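# About Plasside

Plasside is a small company for subtitles, transcripts and voice-over scripts. We started as two people with one shared desk and a very slow internet connection. Now we are a team of nine, and we work with a network of freelance subtitlers and proofreaders in many time zones.

Our clients are film festivals, museums, online schools and companies that make training videos. Some come to us with one short clip, others with a full series. Both receive the same attention.
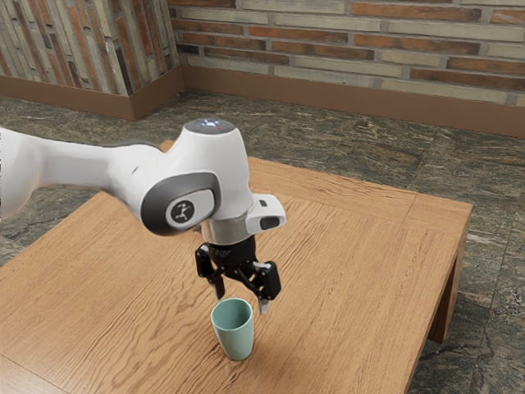
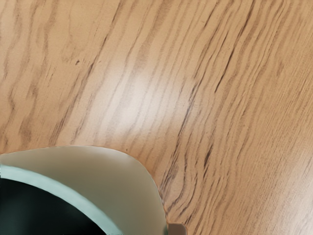
## How we work

Every project begins with a conversation. We ask who will watch the video, on what kind of screen, and how much the viewers already know about the topic. A safety film for new employees needs other words than a documentary for a festival, even when the speaker says almost the same sentence.

After this, one subtitler prepares the text and a second one watches the whole video with the sound on. The second person always has the target language as a mother tongue. We also do a last viewing with the sound off, and in this step we find most of the lines that disappear too fast.

We do not deliver raw machine output. We use software for the time codes and for the first draft of transcripts, but each line is read and corrected by a person - also when the deadline is short.

## Our tools and our glossaries

For the timing we use Selari, a program that we built for ourselves and later opened to our freelancers. It warns us when a line is too long or when two subtitles stand too close together.

For every regular client we keep a glossary. The largest of them, made for the Preda training library, has 1,021 entries at the moment. The client can read it and add comments at any time, and many do so.

## Some facts

- We finished more than 600 projects since we opened.
- Our freelance network has 266 members.
- A standard order is a video of up to 90 minutes. Longer material is also welcome, but please write to us early.

## Where we are

Our office is in Parel, on the second floor, above a bicycle shop. The bell does not always work, so please call when you are at the door. We are open from 9 a.m. to 5 p.m., and we close for two weeks in August. During this time the mailbox is still read once a day.

## Working with us

If you are a subtitler or a proofreader, you can send us your language pairs and a short sample of your work. We pay for test translations. We answer every application, but in spring, before the festival season, it can take a little longer.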